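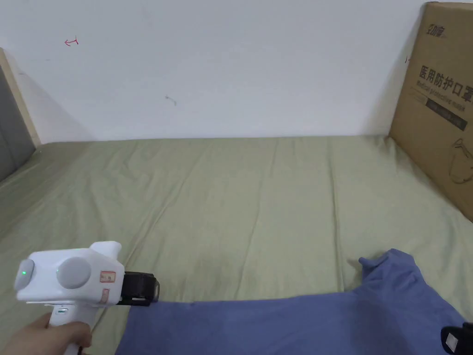

Figure 1. Blue garment on the bed surface, pale green sheet, wall side at the top.

Home Projects Reports Archive Contact

Folding Garments on a Soft Surface: Effect of the Underlying Sheet on Edge Alignment

Kalinowski, Textile Care Project, Hasside
September 1, 2023

1. Purpose

Most folding instructions assume a table. In student housing the bed is the usual folding surface, and a mattress gives way under the hand. The project compared folds made on a made-up bed with folds made on a hard tabletop. The measured quantity was edge offset, defined as the largest distance between two edges that should lie on top of each other after the final fold.

2. Materials

The garments were cotton T-shirts from the Traststead residence laundry, all adult sizes, without buttons or zippers. Shirts with stretched necklines were removed from the set. The bed was placed with one long side against the wall and covered with a single fitted sheet. The tabletop was bare. A steel ruler marked in millimeters was used for all readings.

A total of 188 folds was recorded, split evenly between the two surfaces.

3. Procedure

Each shirt was dropped onto the surface and spread by hand. The near edge was straightened first, parallel to the side of the bed. Sleeves were then turned in, the sides brought to the center line, and the hem folded up to the collar in 2 steps. The sheet was pulled flat after every tenth shirt. Readings were taken at the hem, the left side and the right side, and the largest of the three was kept.

4. Observations

Wrinkles in the sheet carried over into the shirt when the fabric was pressed down. Shallow creases had little effect. Diagonal folds shifted the center line and were the main source of large offsets.

A sleeve that stood up or bunched over the body of the shirt had to be laid flat before the first fold. If it was left, the side fold rode over it and the error could not be removed later without opening the shirt again.

5. Limits

Only one mattress was tested. The Zulum folding board was considered as a third condition but arrived after the June session and was left out. Damp shirts were not measured.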